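Picture book prize opens to translated titles for first time

The Wamel Prize for children's books will accept works in translation from this year, its organisers have confirmed. The change follows a consultation with publishers, school librarians and booksellers which closed in January.

Until now the prize has been limited to picture books and novels first published in English. Under the revised rules, any book for readers aged 12 or under may be entered, provided that an English edition has appeared within the past two years. The author and translator of a winning title will share the award equally, and both names must appear on the front cover of the edition submitted.

The organisers received 2,090 responses to the consultation. A large majority supported the change, although several smaller publishers asked for assurances that new writers working in English would not be placed at a disadvantage. The picture book and novel categories will therefore each keep a separate shortlist for first books, to which the earlier language rule will continue to apply. 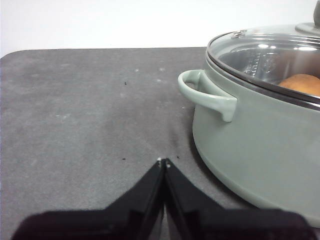 Inna Nazarenko welcomed the decision but said that the rule on cover credits would cause difficulties for some houses. Many translated picture books already in print name the translator only on the title page, she said, and a small press could not be expected to reprint a jacket in order to enter. She asked that the requirement be waived in the first year.

In reply, the organisers stated that the matter had been discussed at length and that a printed sticker or wraparound band would be accepted for books already on sale. New editions will be expected to meet the rule in full.

The first translated title to be entered is Ninh and the Salt Boat, published by Fomex, a story for readers aged eight to 11 about a girl who keeps the accounts for her grandmother's ferry. The English text is by Ilídio Frade, who also prepared the short glossary at the back. The publisher has printed 800 copies for use in schools, together with reading notes for teachers.

Entries will be read in two stages. A panel of adult readers will draw up the shortlists, after which copies will be sent to reading groups in 100 primary schools. The children's votes will count for half of the final result, as in previous years. Schools wishing to take part should apply through their library service. Groups must have at least six members and must agree to read every book on their list.

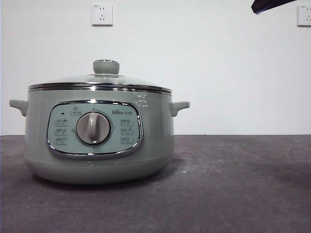
The entry fee remains unchanged for larger publishers. Firms which publish fewer than five children's titles a year will pay nothing, and may claim back the cost of posting books to the panel. Each winning book will receive £500 and a place in the summer reading display at Nitville Central Library, where the awards will be presented.

Self-published books remain outside the rules. The organisers said that the question would be considered separately and that no date had been set. Retold folk tales may be entered where the text is substantially new, but anthologies and activity books may not.

Publishers should send four copies of each title, with a completed form. Digital copies will be accepted from the panel stage only, and must be replaced by printed books if the title is shortlisted.

Last updated: Monday, 4.15 pm

Comments (4)

Bookbarrow
Very pleased about this. My class read two translated novels last year and asked for more by the same authors. We had to tell them there weren't any in English yet.

M. Tolley
Does "English edition" include books first brought out in Australia or Canada? The article does not say and I could not find it on the form.

Pagesixteen
Half the vote for the children is right. I would give them all of it.

Shelf Life
Equal shares for author and translator is fair, but what about the illustrator? In a picture book that is most of the work. They should have sorted that out first.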